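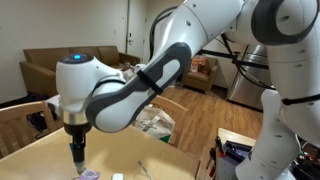 An Open Afternoon at Grotcombe

In September I was invited to the open afternoon of the Bassi workshop at Grotcombe, where a small group has been studying how robot arms manage ordinary household objects. I had read two of the group's reports and was glad of the opportunity to see the work in person. Visitors were admitted in parties of 16, and each party was given a little under an hour.

The demonstration was led by Amedeo Amato, who has directed the program for the past two years. He opened with a short account of its aims and then turned to the table. The task under study is tabletop pickup: the arm must lower its gripper over an item, close on it, lift it, and set it down at a chosen spot. The items are the kind found in any home, among them a pen and a purple packet with a white label. The room is furnished to match, with wooden chairs at the table, a sofa and a refrigerator. Mr. Amato explained that the group prefers to work among furniture, as results obtained at a bare bench had proved hard to repeat elsewhere.

I had expected the packet to be the simpler of the two objects. According to Mr. Amato, it is the pen that gives fewer difficulties, provided the fingers are brought down square to it. A soft packet changes shape as it is gripped, and the arm must allow for this. The group has recorded 3,062 attempts to date, of which 264 were set aside for later review. He was candid about the failures and answered every question on the subject, including several of mine.

During our session the arm made four attempts at the packet and completed three. The movement was slower than I had supposed, and quieter. One visitor asked whether the speed could be raised. It could, we were told, but the present setting has been kept so that earlier and later trials may be compared.

The second half of the visit was given over to the Beketti software, by which an operator guides the arm and stores each motion. I regret that time did not allow visitors to try it themselves. A further session is planned at Ukundale in the spring, with places for 200, and I intend to apply.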